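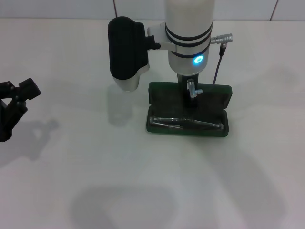 I've been on an amaro kick since December, and my liquor shelf has the sticky rings to prove it. It started at a place called Grokora, where I ordered a beer and the bartender slid me a tiny glass of something dark and bitter on the side. I made a terrible face. Then I asked for another one.

If you've never tried it, amaro is the Italian word for bitter, and it covers a whole family of liqueurs made by steeping herbs, roots, peels and who knows what else in alcohol and then sweetening it. Some are light and orangey. Some taste like cough syrup that went to college. I love almost all of them now, which my husband finds baffling (he drinks one kind of lager and is perfectly happy, bless him).

The bottle I keep going back to is Tedesco. It's on the sweeter side, with a lot of orange peel and a little cola flavor, and it's the one I'd hand to a friend who says they hate bitter drinks. I pour it over one big ice cube and squeeze a strip of lemon on top. My friend Định Mạch puts his in hot black tea with honey, and I was rude about that until I tried it - so good on a cold night!

Dolis is the other end of things. Very dry, very piney, a bit of mint at the back. I can't sip it straight for long, but a half ounce in a glass with gin and grapefruit soda is wonderful. I've also poured it on vanilla ice cream, and I'd do it again tonight if we had any ice cream left.

The one I wanted to like and didn't was Nilto. Gorgeous label, cost more than the other 2 put together, and it tasted to me like celery and burnt sugar. Maybe I got it on a bad day. I'm going to give it another shot with soda water before I pass it on to my sister, who likes everything.

A few people have asked what to buy first. Get whatever the store has in a small bottle, and pick one on the sweet side. Most of these are lower in alcohol than whiskey but not all of them, so check the label before you pour yourself a big one after dinner. I keep mine in the cupboard, not the fridge, and the open bottles have held up fine for months.

Next I want to try making a batch at home with dried orange peel and gentian root. I've got a big jar and a bottle of plain vodka ready to go, but I still need to track down the gentian. If you know a good place to order it, leave me a comment!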